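3.2 Tableware and table covering

The survey of household tables was carried out in August and covered 381 homes in the Tarix housing area. Respondents listed the pieces they set out for an ordinary meal at home and the cloth or mat used under them. The lists gave 1,597 entries. After repeated entries were merged, 900 remained for coding.

We coded each entry by form (bowl, plate, cup, serving dish), by rim and by decoration. Sets bought together, such as those sold under the Hellström and Skundus names, were coded piece by piece, as most homes no longer owned the full set. Mixed tables were common. A bowl with a colored rim would be listed next to a plain one, and plates with a printed pattern were stacked with others that had none.

Cloths were coded by pattern only. Stripes and checks were kept apart – the Plokport pilot had joined them, which made its totals hard to compare with ours.
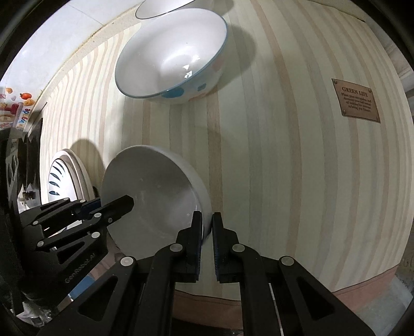 Reading time: 6 min

Figure 4. Bowls and stacked plates on a striped tablecloth. The large bowl has a blue rim and spots on its outer wall; the plain bowl has no pattern. The top plate carries dark teal leaf-shaped marks.

Under our scheme the spotted bowl in Figure 4 is coded "rim and body," the plain bowl "none," and the top plate "motif, partial," as its leaves are set in an arc. Lower plates in a stack were coded from the written list. Where the list did not mention decoration, the field was left blank – these entries are included in the counts by form but left out of Table 5.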